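Search products Enter keyword Go

Ovard 200 Tow Bar Bike Carrier

Print this page | E-mail to a friend

We've sold a lot of bike carriers over the years and the Ovard 200 is the one we keep borrowing for our own vacations! It sits on a standard tow ball, clamps down with one long lever and takes two full-size bikes, e-bikes included, up to 67 kg all in.

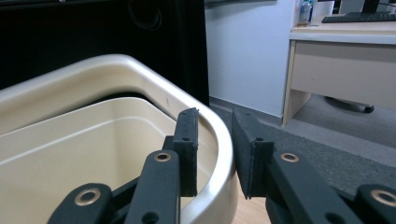

The tilt is the best part. Press the pedal with your foot and the whole carrier leans back, bikes and all, so you can get into the trunk for your sandwiches. It works on wagons and most SUVs, though Tuva Björklund in our fitting bay does ask that you check the tailgate swing on anything with a rear spare wheel.

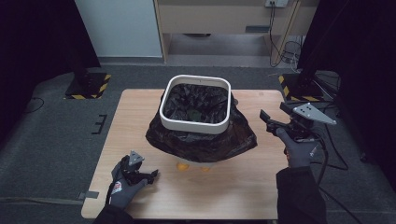

Wheel straps are the ratchet kind, nice and long, and fat tires go in without a fight. Folded up it's 776 mm wide and stands in a corner of the garage — mine lives behind the snow tires. Lights run off a 13-pin plug, and if your car has the older 7-pin socket the adapter is in the box.
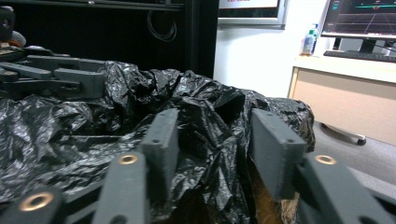 Black plastic bag and gripper fingers

Both arms lock with the same key, and spare keys can be ordered by number. Fitting and a first lesson with the lever are free at our Narno shop, so bring the car and the bikes.
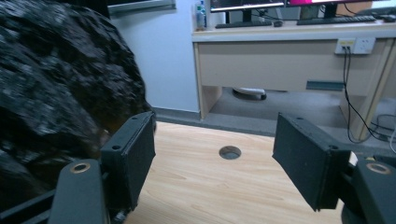 Gripper jaw pads beside a rough black lump

Related items
Ovard third bike adapter
Siriwan roof bars, pair
Skusov 13-pin wiring kit
Number plate holder for carriers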